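Search this site
Enter keywords

Brurngate Wildlife Center: notes for the summer talk

1. Opening
Welcome people. Say we took in 311 birds by the end of July, mostly songbirds and young owls. Leave time for latecomers.
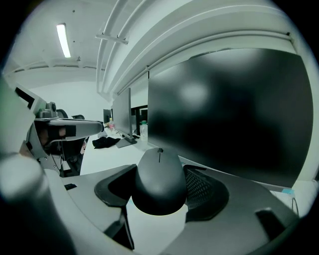

2. Found a baby bird?
Feathered and hopping: leave it, keep cats indoors. Bare or bleeding: shoebox, lid on, no water, call the desk. Repeat the part about no water.

3. The Ternar flight cage
It is 100 feet long. Etora, our barred owl, will not be at the talk. Pass the feather tray.

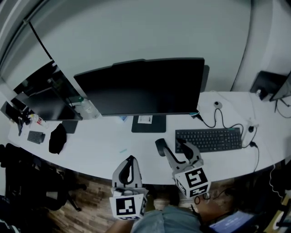

4. Questions
Expect the window strike one. Mention the Stetsiuk Marsh walk, 33 places, sign up at the back.

Comments (2)

owlmom: Is the marsh walk okay for strollers?

pinecreek: We had a fledgling robin last week and left it alone. Parents came back by supper.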